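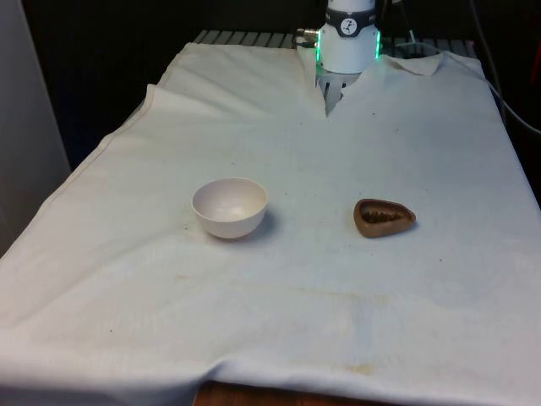 A dust sheet is a large piece of cloth laid over furniture, floors or work surfaces to keep off dust, paint and small debris. The name is used in Britain for two rather different things: the light sheet put over furniture in a closed room, and the heavier cloth used by decorators, which in North America is called a drop cloth. Both are usually plain, undyed or bleached, and both are kept in use long after they have become marked.

Name

The term dust sheet is the usual one in everyday British speech. Dust cover is used for a fitted item made to the shape of one object, such as a chair or a sewing machine. Cloths made for floors are sometimes sold as decorators' sheets. A long, narrow version for stairs and landings is called a stair runner or staircase sheet.

Materials

Cotton twill is the most common cloth for decorators' sheets. It is heavy enough to lie still on a floor and takes up small splashes of paint before they can spread. It does not stop a large spill, which will soak through to whatever is underneath. For this reason some sheets have a thin plastic backing, and these are laid with the backing downwards.

Furniture sheets are lighter. Plain-weave cotton, old linen and cotton and polyester mixtures are all used, and a worn bed sheet does the job as well as anything bought for the purpose. Bleached or off-white cloth is preferred, as dye may rub off or run if the cloth becomes damp. Calico, an unbleached plain cotton, is popular for covering upholstery because it lets air through.

Sheets of thin polythene are cheap and keep out water, but they slip on hard floors and trap moisture against wood. They are generally thrown away after one job.

Sizes and edges

Sheets are sold in many sizes, and there is no fixed standard. A sheet for a table or bench is normally chosen so that it hangs over the edges. Cotton shrinks when first washed, more in the length than in the width, and a new sheet that only just fits will be too small afterwards.

The cut edges are hemmed, either with a single turn and an overlocked edge or with a double turn and one or two rows of stitching. The double turn lasts longer but makes a thick ridge at the corners. Unhemmed cloth frays in the wash and sheds threads, which can stick to fresh paint or varnish.

Use on tables and benches

On a work table the sheet is laid loosely, without pins or clips, and pulled towards the edges by hand. It seldom lies quite flat. Folds left from storage stay visible as raised lines until the cloth has been used for some time or pressed, and softer creases form wherever it has been dragged. Where a fixed upright stands on the table, such as a post or a lamp bracket, the cloth is bunched up and parted around its foot. A sheet that is always used on the same bench may be slit from one edge to the fixing and hemmed along the slit.

Spare cloth at the back or side can be turned back on itself to make a flap. This leaves a double thickness, which is useful under heavy tools. Loose cloth at the front is a nuisance to anyone sitting at the table and is often tucked under.

On slatted or open surfaces the sheet also stops screws and other small parts from dropping through. A close weave works best, as a loose one catches on sharp corners.

Marks and stains

Old sheets carry marks of several kinds. Small dark specks may be paint, soot, metal dust or mildew, and they cannot always be told apart by eye. Mildew generally comes from putting the cloth away damp. Yellowish or brown patches may be caused by oil, tea, rust or varnish, or by the ageing of the cloth itself along lines where it has been folded for years. Pale blotches are often the remains of a stain that has been partly washed out.

Most of these marks do no harm. The exceptions are oil and wax, which can pass to a clean surface, and dried paint, which flakes when the cloth is folded. Decorators tend to keep one side for floors and the other for furniture, and may mark a corner to show which is which.

Cloths soaked with linseed oil or similar finishes can heat up and catch fire if left in a heap. They should be spread out flat in the open air until fully dry and hard before being disposed of.

Washing and storage

A sheet is shaken outdoors before washing. Cotton may be washed hot, but plastic-backed sheets need a cool wash and must not be tumble dried. Fabric softener is left out because it makes cotton less able to take up liquid. Heavy twill takes a long time to dry and is best hung by its long edge.

For storage the sheet is folded with the dirtier side inwards, or rolled on a tube to avoid hard creases. Sheets for upholstery are kept apart from those used for painting.

In large houses

In houses closed for part of the year, covering the furniture was once a regular task of the household staff. Sheets were often numbered in ink or thread at one corner and matched to a list of rooms. The surviving linen book from Sikovberg lists 215 sheets in use in one December, including separate entries for mirrors, chandeliers and the billiard table. Torbjørn Sundqvist, who transcribed the book, noted that 3 of the entries are for sheets described only as "torn, for bench".

See also

Calico
Drop cloth
Loose cover
Tablecloth
Tarpaulin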